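Stesport Household Handling Set
Data card and delivery notes, release 7
Prepared by Dastmont Data Services. Contact for this card: Senthil Shenoy, Collections Office.

1. Purpose of this document

This data card accompanies the Stesport Household Handling Set, a licensed collection of recordings made with hand-held gripper tools during ordinary domestic work. It is intended for prospective licensees who are assessing the set, and for existing licensees who require a record of what release 7 contains. It should be read together with the licence schedule, which takes precedence over this card in any matter of permitted use.

The set is supplied as a product. Dastmont also offers collection to order under a separate agreement, for which see section 7.

2. Contents of the release

Release 7 contains 1,000 recordings from 31 households. Each recording covers a single task, from the moment the operator takes up the tool to the moment it is put down. The tasks fall under four headings: laundry, bed making, kitchen clearing and the tidying of shelves. Laundry is the largest heading, and 200 of its recordings are new to this release.

Households were asked to leave rooms and belongings in their usual state. Furnishings, clothing and bedding therefore vary a good deal, and licensees should expect patterned covers, mixed heaps of clothes and strong daylight. No items were supplied by Dastmont.

3. Laundry recordings

The laundry heading includes handling at the machine, transfer to and from a surface, and folding. Towels are the most frequent item. They are treated as a separate item class, as their pile behaves differently from smooth cloth when gripped and their edges are harder to locate.

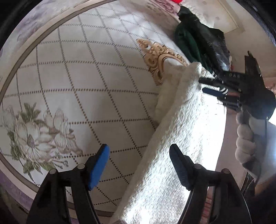

Laundry, towel class: folded white towel between the gripper fingers, over a patterned surface; second hand-held tool at right.

Where two tools appear in a recording, each is logged under its own track. The tool nearest the camera is always designated the primary tool for that track, whichever hand is holding it. Licensees who require both tracks should request the paired index, as the standard index lists them separately.

Operators wear gloves in some recordings and not in others. A glove field is present in the index but was left blank for the first two households, and these blanks should be read as "not recorded".

4. Recording conditions

All recordings use a wide-angle lens fixed to the tool. Straight lines bend noticeably towards the outer part of the picture, and the corners are often dark. Lens correction has not been applied. A correction file is included in the delivery folder for those who wish to apply it themselves.

Exposure is automatic. White cloth near a window may be very bright, with the loss of some surface texture. Such recordings have been retained and carry the label "bright cloth".

Movement of the tool may blur the surroundings while the gripped item remains sharp. This is most common in recordings made within confined openings, such as cupboards, baskets and washing machine drums, where small turns of the wrist produce a large change of view. 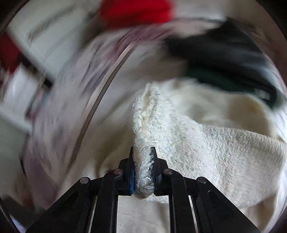
The label "confined" is applied to the whole recording if any part of it takes place inside such an opening. It is not applied second by second. Licensees who need exact start and end points should use the event file, in which entry and withdrawal are marked separately.

5. Labels

The following fields are supplied for each recording:

Task heading
Item class
Surface or container
Number of tools
Glove (yes, no, not recorded)
Light (daylight, lamp, mixed)
Quality labels, where applicable
Short written description of the task

The written descriptions were prepared by the Krūmiņa annotation office and checked by a second reader. Colour terms are kept plain. Where a garment could not be identified with confidence, the term "garment" has been used, and no attempt has been made to settle the matter by reference to neighbouring recordings.

Grip events are marked by hand. A grip is taken to begin when both fingers are in contact with the item and to end when either finger leaves it. Slips are marked only where the item visibly moves between the fingers. Partial slips in thick cloth are difficult to judge and the slip field should be used with caution for the towel class.

6. Known limitations

The set does not include force or touch readings. Finger opening is estimated from the picture and is unreliable where cloth covers the finger tips.

Hodby households are over-represented under bed making. This will be corrected in a later release.

Small items of clothing, in particular socks and children's wear, are few. Licensees whose work depends on these should contact the Collections Office before purchase.

Some item classes were renamed in September. "Flat linen" is now divided into "sheet" and "cover". The old names are kept in the index under a separate column and will be withdrawn at the next release.

Lettering on tools and household goods has not been removed unless it identified a person or an address.

7. Supply and support

The set is delivered on an encrypted drive or by direct transfer. Evaluation copies are limited to the laundry heading and must be deleted at the end of the evaluation period. Collection to order is available for single tasks or single item classes, subject to a written specification agreed in advance.

Errors in labels should be reported by quoting the recording number and the field concerned. Corrections are issued as a replacement index; the recordings themselves are not reissued.

Card last revised: 25th October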